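Zometness - Flusero (new album) - worth it or not?

Page 2 of 2

tapehiss_marnie wrote:
OK so I finally sat down with the whole thing last night, headphones on, phone in the other room, and I think I love it? I went in grumpy after reading page 1 of this thread. Track three is the one for me. The drums don't come in until you've given up on them and then they just sort of wander in, like they were getting a sandwich. I played it four times in a row. My neighbor must hate me.

dullknife wrote:
Glad somebody's happy. I've been with this band since Jarnemeck and that record had teeth. This one is nice. It's really nice! I put it on while doing dishes and I forgot it was on, which never once happened with Jarnemeck.

tapehiss_marnie wrote:
Well, don't do the dishes then :)

oatfield wrote:
I'm closer to dullknife on this one. The mix bugs me more than the songs do. The bass is so far back that I checked my cables. Anyone have the vinyl yet? Is it any better? I've only got the download.

Pelmet wrote:
I have the vinyl, number 561 of 900. The low end is better, yes. Side B has a bit of surface noise in the quiet intro, and on a record like this that's a pain, half of it is quiet intro. Mine cleaned up OK with a brush. Sleeve is gorgeous, thick card, but the inner is plain paper so swap it out.

dullknife wrote:
900 copies and they charge what they charge. Come on.

Pelmet wrote:
It's a small label, man. Benjelloun isn't exactly swimming in it. I don't mind paying a little more if they keep putting out stuff like this.

oatfield wrote:
Thanks Pelmet, might hunt one down. Did anybody catch the last tour? I'm trying to decide if the show is worth a five hour drive. Flusero might make more sense to me in a room with loud amps.

tapehiss_marnie wrote:
Make the drive! I saw them in January in a room that holds maybe a couple hundred people and I had goosebumps the whole way through the closer. They stretched it way out past the album version of the old one, I lost track of time completely.

dullknife wrote:
I'll give you that, they're great live. That's sort of my point though. Where did all that noise go when they got to the studio?

Lieven Leemans wrote:
Been reading along since page 1 and finally made an account. I wrote up my own thoughts on my music page, so I'm pasting it in. Feel free to yell at me.
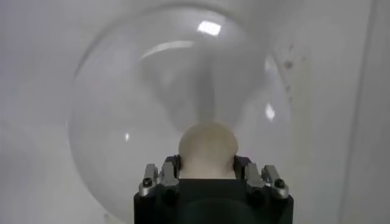
Ghent, 8th December

I've had Flusero on for most of two weeks now and I keep changing my mind. The first half is the prettiest music Zometness has made. Two guitars, lots of air, one little melody that keeps coming back a bit different. Then track five runs for 12 minutes and I'd cut a good third of it. There's a long stretch of one held chord and some hiss, and I kept waiting for a turn that came too late. The closer saves it. It's the only spot where the drummer really gets to hit things, and I turned it up so loud that a picture frame buzzed. I'd put it second, behind Jarnemeck and well ahead of the EP.

Pelmet wrote:
Cut a third of track five?? That's the best thing on there! The held chord IS the song. Welcome, by the way.

Lieven Leemans wrote:
Ha, thanks. I figured that would be the part. I'll try it again on a long train ride.

dullknife wrote:
Second behind Jarnemeck, finally a person with ears. With Pelmet on track five I can't help you, he also likes the EP.

Pelmet wrote:
The EP is good and I've been saying so for 1,261 posts. Check my counter.

oatfield wrote:
Bought a ticket, you wore me down. If they play all of track five I'm going to get a drink during the hiss and I'll report back.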